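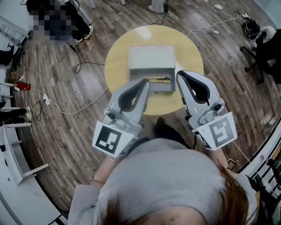 **How often do the finger pads need replacing?**

Every 2,000 grasps, or sooner if the rubber lifts at the tip. Replace both pads on a gripper together.

# Horard hand-held pair: setup and care

Covers the left and right grippers used at the Skemell station. Recording software is in the `tsolakis` repo.

## Before a session

1. Wipe the finger pads and both markers with a dry cloth.
2. Check that each marker lies flat on its housing. The two patterns are different and must not be swapped.
3. Close each gripper fully. The pads should meet along their whole length.
4. Plug in the cable and leave slack for a full arm reach.
5. Run `tsolakis check --pair`. Both sides must report `ok`.

## Replacing a pad

- Unplug the gripper.
- Peel the old pad from the top of the finger down.
- Clean off the glue and let the finger dry.
- Press the new pad on and clamp for 45 minutes.
- Reset the grasp counter: `tsolakis reset --side left` (or `right`).

## Joint play

Tighten the joint screws by hand only. If the finger still rocks by more than 2 mm at the tip, change the joint assembly and redo the width calibration.

## Blades

Utility knives go in the box with the blade locked. Look over the pads after every knife task. A nicked pad is replaced whatever the counter says.

## Known problems

- Glare on a marker drops tracking on that side. Turn the table or dim the lamp.
- The counter stops at 2,000 and gives no warning. Fixed in the `faker` branch, not merged.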